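Minami Two-Arm Recording Station
Model M-33, made by Plovutau

The Minami station is a complete setup for recording two-handed demonstrations for robot learning. An operator works the pair of arms through a job, and the station stores the joint positions, gripper states and camera video on one shared clock. Each finished run is saved as an episode that can be replayed, labeled or sent straight to training.

What comes with it
Two arms with parallel grippers and base mounts
Two leader handles for the operator
Fixed overhead camera with mounting post
Control computer with Porunance recording software
Plain side and back panels
Cable set, spare ties and hex keys

Recording
Porunance starts and stops an episode from a foot pedal, so the operator can keep both hands on the leader handles. Bad runs are marked with a second press and moved to a separate folder. A new operator usually needs an afternoon of practice before the episodes are worth keeping. We suggest a first set of 300 episodes per task, with the starting position of the object changed every time.

Episodes can be exported singly or in batches. Notes typed by the operator stay with the file.

Working surface
Any flat tabletop that fits between the panels can be used. Customers who record cloth folding often change the table covering between sets, so that the trained policy does not depend on one background. Patterned coverings are fine.
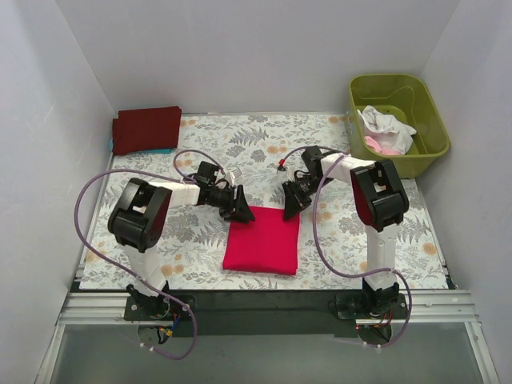

For folding work, keep the cloths you are not using toward the back of the table or in a bin, and leave the middle front clear for the piece being folded. Check the cable ties at the bases before each shift.

Options
Wrist camera pair, order no. 710
Extra gripper fingers, set of 11
On-site setup and operator training at Steltisham

Ordering
Lead time is six weeks. For quotes, contact Jade Gosling in sales. Technical questions go to Tsutomu Sasaki.

Page updated 10 October 2025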